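Wornik kitchen automation

The Wornik kitchen automation program is a workplace project at the Grostau meal centre, which prepares and packs lunches for schools and aged care homes. It moved part of the handling of canned goods from kitchen staff to two-armed robots. The centre employs 405 people. The program began in February with a period of rehearsal in simulation, and its first review was released on 22 August 2022.

Background

Before the program, cans were carried from the store, checked and set out by hand at the start of each shift. The job was unpopular. It was done standing, it was repetitive, and it was usually given to whoever had started most recently. Sore wrists and shoulders were the most common complaint in the centre's injury book.

Method

Tasks are worked out in a computer model of a kitchen before any of them is tried on the floor. In the basic two-handed exercise the robot holds a can in each gripper over a white table, with a grey square pad lying between them.
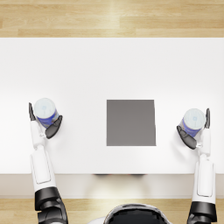 Staff from the kitchen were asked to help write the task list, and 18 of them put their names down. They were paid their normal rate for the hours. Several of the early tasks were dropped on their advice, among them one that had cans stacked higher than the centre's own rules allow. The final list runs to 574 task variations, most of them small changes in where an item starts and where it has to end up.

Views from the arms are used as well as views from overhead. In these the angle is often steep, and an object on the table may be largely hidden by the arm itself. Operators learn to check more than one view before they approve a task.
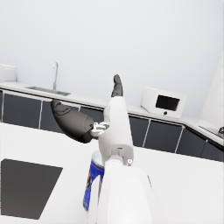 Changes to jobs

No positions were cut in the first stage, under an agreement signed before the rehearsals began. Setting out cans is no longer a separate duty. In its place the centre created 4 operator positions, filled from the existing kitchen staff, with a higher pay grade and a training course run by Tefera.

Operators spend much of the shift at a screen. They watch recordings, mark the point at which a grip should close or open, and send faulty tasks back to be redone. Some found the work lonelier than the line, and the roster was changed so that each operator spends part of the week in the kitchen. The labelling software, Emik, was at first available only in the office, and was later moved to a desk beside the packing area.
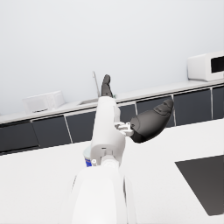

Ross Leckie told the review that the lifting had been the worst part of the job and he did not miss it, but that new starters used to learn the storeroom by doing it, and the centre now had to teach them some other way. The review recommended a paid storeroom induction for all new kitchen staff. The second stage, covering trays and lids, is to be negotiated separately.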